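Skernar cell, notebook, October, 7:40

Coffee first, then the right gripper. I came in early to have the robot to myself before the Trutley crowd wants it for their runs, and the plan for today is small: clean the linkage, check the pivot screws, see if the grip on the hangers has drifted again. Settings are as I left them, cycle counter says 2837. 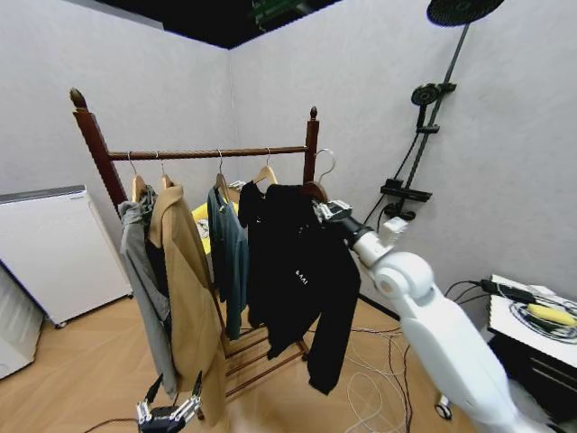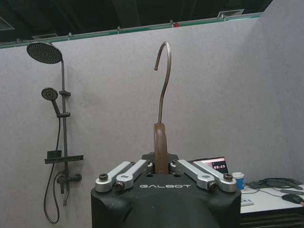
So, the right gripper. It's been on my mind since last week, when we got that faint tick on closing (left side never does it, of course). I went over the pivots at the outer ends of the silver arms with the hex key and one of them took almost 90 degrees before it felt snug, which is way too much! The rest were fine. I put a paint dot on every screw head afterward so next time I can just look. Wiped the arms down with a dry cloth, got a bit of gray lint out from between them, no grease — the Ojala grease from the spring is what made everything sticky and I'm not going back to it. What I like about the wooden hangers for checking is that the wood is so thin edge-on, with the wire hook sticking up out of the top, so if the two sides don't close evenly the hook leans and I can see it right away without measuring anything.

Closing force was at 424 in the config, same as the last entry. I tried it lower and the hanger turned in the grip when I nudged it, so back up it went. Leave it alone, please, whoever reads this.

Cables next. The ones on the floor between the rack and the arm bug me every single time. Somebody (me) needs to get the floor channel out of the Skondum box and tape it down properly. I keep stepping over them and one day I won't.

Ran the hang and take-off loop for a while with the tan coat, then the black jacket. No tick. I'll believe it when it's done a full day.

To do: spare pivot screws, we're down to the last bag. Next full check when the counter says 4837, so 2000 from now. Redo the wrist camera calibration before that — I loosened its bracket to get the cloth in.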